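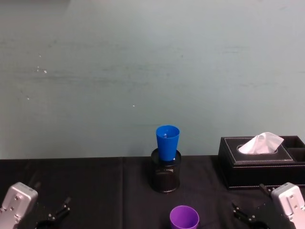
Marcelino reckons I should have gone for the overnight train and saved myself the 459 dollars, and he's told me so three times now, the last time in a text at half past six this morning when I was barely upright. Well, too late, mate, I'm here! Flew into Grorutport yesterday arvo with one bag and a stinking headache, and I'm writing this at the kitchen bench in Mum's old flat with a cup of tea that's mostly milk.

So the big job is the garden. Not a garden really, more a strip out the back that Mum kept going for 38 years and that the tenants let go in 14 months. The lemon tree's alive but it's got gall wasp all the way up one side, lumps like knuckles. I cut out what I could reach before lunch and bagged it (you can't compost it, apparently, the woman at Batista was very firm with me about that). She also sold me a pruning saw I probably didn't need, but it has a lovely handle and I was weak.

The rhubarb has come through, can you believe it. I pulled back the kikuyu expecting nothing and there it was, three crowns, a bit sulky. Mum got those from Auntie Bev in Flalley, wrapped in wet newspaper on the back seat of the Corolla, and I remember being made to hold them between my feet the whole way home. I gave them a feed and a good drink and told them they could stay.

Wall's a pale grey-green, which I like more than I expected to. It needs a wash, mind you, there are smudges right across the middle. I'll get to it when my shoulders stop aching.

Rang the council about the green waste pickup and got put on hold for so long that I weeded the whole path with the phone wedged under my chin. Next one isn't until the end of June. I'm not living with that heap till then, so I suppose it's Coltisach and his trailer, if he's still got the trailer. He used to charge in passionfruit.

Marcelino just messaged again — he wants a rhubarb crown. After all that about the train! I've said he can have one if he comes and digs it up himself, and brings the good fork.

Tomorrow: seaweed solution, twine, new washer for the back tap, ring Bev. And find the other glove, it was on the step when I went in for lunch.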